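The long way round to reading

At a Saturday-style club that runs every afternoon of the school holidays, dyslexic teenagers are teaching younger children to love stories -- and getting rather good at them too
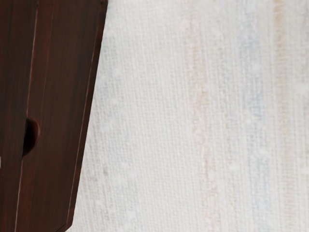

Dark brown cabinet with a straight vertical grain. Computer rendering.

By ten past two the noise at Grelura has reached the level where you have to lean in to be heard. A boy of eight is reading a joke book upside down on a beanbag, for reasons of his own. Two girls are arguing about whether a dragon could be a vegetarian. And in the corner by the radiator, a fifteen-year-old called Samir is reading aloud, slowly, with his finger under the line, to a seven-year-old who has his finger under the same line.

Samir is dyslexic. So is the seven-year-old. So are most of the people in the room, including the woman who set the whole thing up, Yee-man Choi, who is at that moment on her knees looking for the lid of a glue stick.

"I was thirteen before I read a whole book," she tells me when she has found it. "It was about a lighthouse, and I could still tell you every single thing that happens in it. I didn't want to tell anybody I'd finished because I thought they'd say, well, it's about time."

Choi taught in primary schools for years and then worked as a special needs coordinator, a job she describes with real affection and a fair amount of eye-rolling at the paperwork. What she kept noticing was how lonely it could be for the children who left class for extra help. The help was good. The corridor was long. They went along it by themselves and came back by themselves, usually having missed something fun.

Grelura started as her answer to the corridor. It opened one August in a borrowed church hall, with nine children and a box of books from her own shelves. There are now 118 on the register, aged six to sixteen, and the rule from the first day still stands: everybody who reads to someone gets read to as well.

That second half matters enormously. The older ones, who are known as Tekiers (Tekier was the name of a knight in a story the first group made up together, and it stuck), are not small teachers. They don't correct. If the younger child gets stuck, the Tekier waits, then has a go, and if they are both stuck they go and find somebody, or they guess and carry on. I watched one pair read "colonel" as "colon-ell" for four pages, perfectly happily, and understand the story every bit as well as I did.

I asked Choi whether that bothered her. She laughed so much that she had to put her tea down.

"They'll meet him again," she said. "He gets about, the colonel."

None of this replaces proper teaching, and she is firm on the point. Most of the children have a structured phonics programme at school, several have a support plan, and a handful see a specialist tutor each week. Parents are asked at the start what is already in place, and if the answer is nothing, Choi will sit down with them and go through what they can ask the school for and how to put it in writing. She has a folder of sample letters, much thumbed. One mother told me she had carried hers to a meeting in her handbag and never needed to take it out, but had felt taller for having it.

What the club adds is time -- great lazy stretches of it. A session lasts two and a half hours and there is no target for how much of it is spent reading. Some children read for the whole afternoon. Some draw, and read the labels on what they've drawn. One boy spent most of last summer listening to audiobooks under a table, and has since come out with a vocabulary that makes his grandfather nervous.

The other big project is Prekus, the club's own magazine, which comes out three times a year and is written, illustrated and stapled by the members. The spring issue ran to 130 copies and sold out at the school gates of four different primaries. It has a problem page, a serial about a haunted swimming bath, and a column called Words I Can't Be Bothered With, in which contributors list the spellings they have given up on for the time being. "Necessary" has appeared in every issue so far.

Spelling is tidied before printing, but only if the writer wants it. I had expected them all to say yes. Plenty do. Others like to see their words as they wrote them, and one ten-year-old explained to me with great patience that her ghost was a "gost" and had been from the start.

Money is tight, as it always is. The hall costs more than it did, and large-print and dyslexia-friendly editions are dearer than you might think. A sponsored read-aloud in the spring set out to raise 1000 pounds and got there before tea, helped along by a Tekier who read for two hours straight in a voice that went from treble to bass and back again. They spent 200 of it on audiobooks straight away, and there is still a waiting list for the one about the wolves.

Samir has been coming since he was nine. He'd like to be a paramedic, and he worries about the exams, though less than he used to. When I ask what has changed he thinks for a good while, and the seven-year-old, whose name is on a sticker that has gone through the wash, waits with him.

"I used to stop when I got one wrong," he says. "I'd just shut it. Now I'm in the middle of reading to someone, so I can't, can I? He wants to know what happens."

The seven-year-old confirms this. There is a bear in it, he says, and the bear is about to find the boat.

I leave them to it. Out in the porch a father is waiting with two coats and a scooter, early by twenty minutes, and he asks me if they've got to the bear yet.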